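Notebook, August, bench 2
Water loss through flexible wrap, cup method, second series

Carrying on from the first series, which was spoiled by the wax. The seal on several cups had lifted at the rim by the time of the third weighing and the curves bent upward where they should have run straight. Those numbers stay in the book but are not to be used.

Purpose

Rank the candidate wraps for the Skasum oat bar by how fast water vapor gets through them. Skasum want the bar to keep its bite through a warm summer in a stockroom without cooling. The present wrap is the reference. The Rosley film is thinner and cheaper. The D'Souza film has a metal layer and costs more. Grindar supplied a coated paper late, and it goes in as a fourth candidate although the sheet is small and allows fewer cups than I would like.

Setup

Shallow aluminum cups, flanged, dry desiccant to just under the rim. Film clamped between flange and ring with a greased gasket, no wax. Cups go into the humid cabinet with the fan on low. Weigh on the four-place balance, always in the same order, lids on for the walk from cabinet to balance.

Blank cups carry the same film with no desiccant. They are there to catch water taken up by the gasket grease and by the film itself. In the first series the blanks were left out of the correction, my error.

Conditioning

All sheets hung in the bench room overnight before cutting. Cut with the round die, printed side up. Reject any disk with a crease through the test area. The coated paper from Grindar creases if you look at it wrong, so it was cut between two sheets of card.

Log

8:10. Cabinet steady. Cups loaded, reference film on the lower shelf, Rosley on the middle, D'Souza and Grindar on top.

8:50. Zero weights taken. Balance drifted during the first pass and was recalibrated, then the whole pass was repeated. Only the repeat is entered.

11:30. First weighing. Reference and Rosley gaining as expected. D'Souza barely off zero, within what the blank does. The metal layer needs a longer run than the others and I will not quote a rate for it from this one.

2:00. Fan found stopped, plug loose at the back of the cabinet. Restarted. Length of the stop unknown. Humidity reading was still inside the band when found, but still air over the film lowers the apparent rate. The interval from 11:30 to 2:00 is marked doubtful and left out of the fit.

4:40. Third weighing. Slopes of the reference cups agree with each other. One Rosley cup reads high. Opened it and found grit on the gasket. Dropped.

Notes on the Rosley film

Higher rate than the reference in every good cup. The difference is larger than the spread between cups, so I take it as real. Whether it matters depends on how much water the bar can take up before it goes soft, and that figure has to come from the texture work. Shobha Nair has the uptake curves and will send the limit she wants used.

Flat film is the easy half. A finished wrapper has a fin seal along the back and a crimp at each end, and the crimps leak more than the film passes on most packs I have tested. A good ranking on disks can be turned over by a poor crimp. Settings on the sealing line are tuned for the present wrap, and the Rosley film may want a lower jaw temperature.

Whole-pack check

Planned for next series. Sealed packs filled with desiccant, same cabinet, same balance. Dye test on the crimps of a separate set, to be cut open afterward. Include a few bars bought over the counter to see what ordinary retail wrapping looks like after handling.

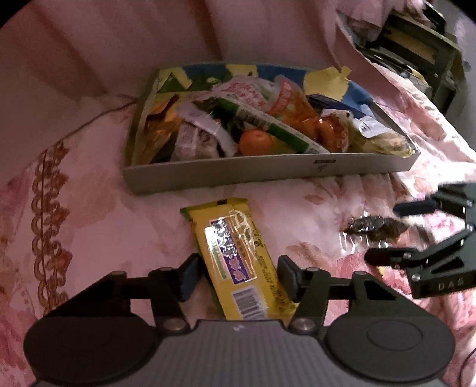

Batch numbers

Skasum reference roll, 897. Rosley roll, 425. D'Souza and Grindar came as unnumbered sheets, marked D and G in pencil on the corner. Skasum have offered 2,000 finished wrappers off the reference roll for the whole-pack work, more than we can store flat. Ask for a part shipment.

To do

Tape the cabinet plug to the socket.
Wipe gaskets with lint-free cloth before every load, and check under the lamp.
Regrease from the new tub. The old one has dust in it.
Extend the D'Souza run until the gain clears the blank by a decent margin.
Ask Grindar for a larger sheet, packed flat.
Redraw the plot with the doubtful interval shown as a gap.
Get the uptake limit from Shobha before any rate goes to Skasum.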